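Arkenance Institute
Robot Learning Laboratory: Course Handout 2
Gathering demonstrations for a sorting task
Module tutors: Clem Fairweather and Keith Goodwin

Students should read this handout before their first session at the bench. It concerns the collection of examples only; training and evaluation are treated in the handout that follows.

An example, for the purposes of this module, is one complete attempt at moving a single packet from the table to a bin or from one bin to another. It consists of the camera recording, the arm positions and a short written instruction. The Marko set, which students will extend, holds 3133 such examples, of which 76 have been marked as faulty and are kept separately. 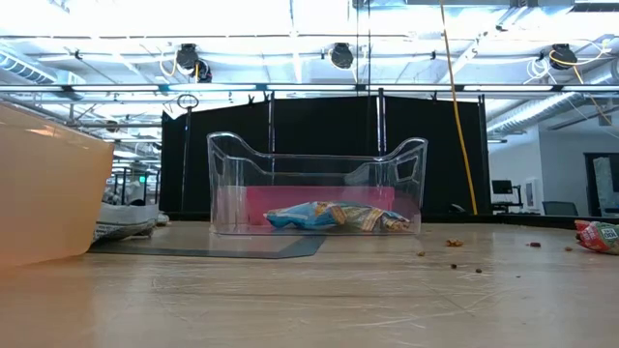 Reading time: 2 minutes

Snack bags make a demanding subject. They crease differently each time they are put down, and two bags lying one over the other, as the blue and the tan ones do in the clear bin, present a single confused outline to the camera. Transparent walls add pale reflections of their own. Crumbs and scratches on the table should be left as they are -- a learner trained on spotless surfaces tends to fail on ordinary ones.

Each pair is expected to record 1000 examples before the end of August. The starting arrangement must be changed between attempts, including which bags overlap. Failed attempts are to be saved and labelled as failures, never deleted.

Written instructions should name the bag by colour and the bin by type, for instance "move the blue bag out of the clear bin". Brand names are not to be used.

Further reading: Jiron and Mollel, course reader, section 2.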